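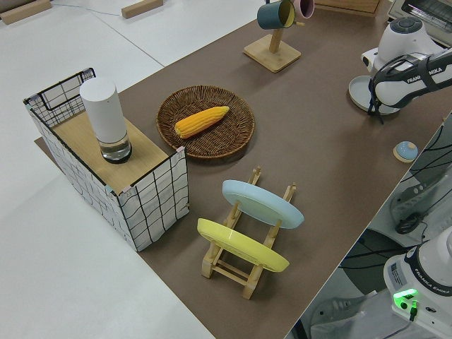
Last changed: 13 Mar 2023

Ugh, what a day. We lost most of it to a fault I'd sworn was fixed, and I'm writing this with cold tea and a sore neck so I don't forget the details.

The job is the kitchen table one: two arms, plates in the wooden rack, mugs on the stand, the corn in its wicker basket. Run 888 went along nicely until the arm was on its way down to the rack, and then it just stopped. Joint torque over the limit, brakes on, clunk! Relu Stanciu had his hand on the stop button before I'd even looked up (he's quick, I'll give him that), and nothing got hit. The blue plate was still sitting in its slot.

I blamed the software, of course. I spent two hours going through the Irden logs line by line, 2549 of them, with Relu reading the timestamps out loud in a silly voice. Everything looked fine. Then Ximena Quiroga came by, watched one slow run in hand-guiding mode and said, "Your cable's pulling."

And it was!! There's a loop of black cable hanging off the arm, and when the wrist turned far enough it went tight and tugged the whole thing sideways. The arm felt a push it didn't expect and did what it's supposed to do. I'd strapped that cable myself back in August and felt very proud of it.

So we moved the strap, left a lot more slack and did three slow runs with Relu standing by the button. No faults. I still don't love how much cable is lying around between the table and the base, and I've put it on the list for Ganuvora, who did the mounting.

Full speed tomorrow, if Ximena signs the sheet. Must remember to buy more cable ties.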